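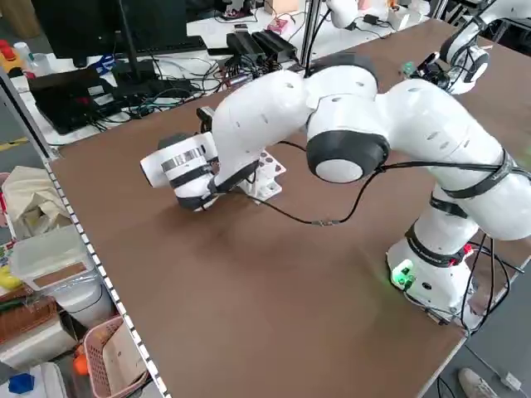 Fig. 4. Bench at the start of Section 4, with a small rack-like fixture out.

Section 4. Laying out the bench

You have unpacked the Flornen heating kit, thrown away the one packing slip you needed, and reached the part where things go on the table. Set aside 15 minutes. The layout is the same one used in the teaching room at Hodurcombe, where the brown benches have seen every possible variation on it, most of them once.

4.1 Clear the table. Coffee counts as a thing to be cleared.

4.2 Put out the rack first. It takes the tubes later on, so choose a spot you can reach without leaning over anything you plan to heat.

4.3 Stand the desk lamp on its round base and tilt the shade down toward the work. Run the cord around behind the base and off the far side.

CAUTION: The cord belongs where no sleeve will find it. A loop of cord across the working area will be found by a sleeve.

4.4 Lay the wire gauze flat with the ceramic center facing up. Do not put it on the support stand yet. Everyone wants to put it on the stand.

4.5 Set down the beaker, then the small dish next to it, then the tongs within reach of both. Leave a hand's width on all sides if you have hands of the usual sort.

4.6 Fold the cloth and keep it near the middle of the table. A cloth in a drawer has never wiped up anything.

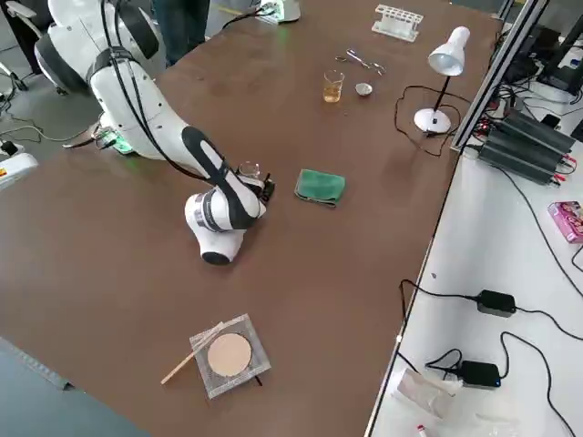
Angeliki Politis wrote in to ask why the cloth can't just go over the edge of the table like a dish towel, the way she has always done it. It can, Angeliki, until you walk past it with a full beaker and your belt takes an interest. Folded and flat, please.

4.7 Check the splints. One out on the bench is enough, and the rest stay in the packet (part 3649, if you are reordering, and you will be reordering).

NOTE: Older kits from Yook came with a square of mesh and no ceramic. These sit the same way on the stand but heat less evenly. Use one if it's all you have – just don't write to us about the cracked dish.

4.8 Pour the liquid to be tested into the beaker. Stop well short of the rim. If you are now looking for the cloth, see 4.6.

4.9 Look over the bench from the side you will be working from. Beaker, dish, tongs, gauze, splint, cloth, lamp. Anything else is either from Section 9 or from your lunch.

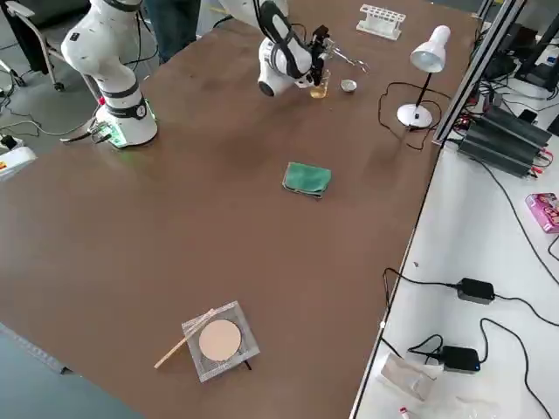
Photo: Spyros Kourkoulas / Allum bench guide, Section 4

4.10 Small clear glassware goes down last, one piece at a time, on bare tabletop with the cloth behind it. Clear pieces have a talent for vanishing on a plain surface, and the cloth gives your eye somewhere to start looking.

CAUTION: Do not rest clear pieces on top of the cloth. Sooner or later someone picks up the cloth.

4.11 Switch on the lamp. If a glass piece throws a bright glint into your eyes, turn the shade a little and leave the glass where it is.
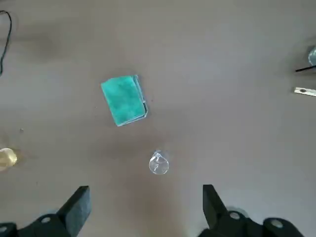
Fig. 5. Small clear piece set down below the folded cloth (step 4.10).

4.12 If you are stopping for the day, empty the beaker, put the tongs away and unplug the lamp. The gauze may stay out overnight. The splint may too, though on Tuesday the cleaners come through and take it for trash.

Go on to Section 5, Fitting the support stand.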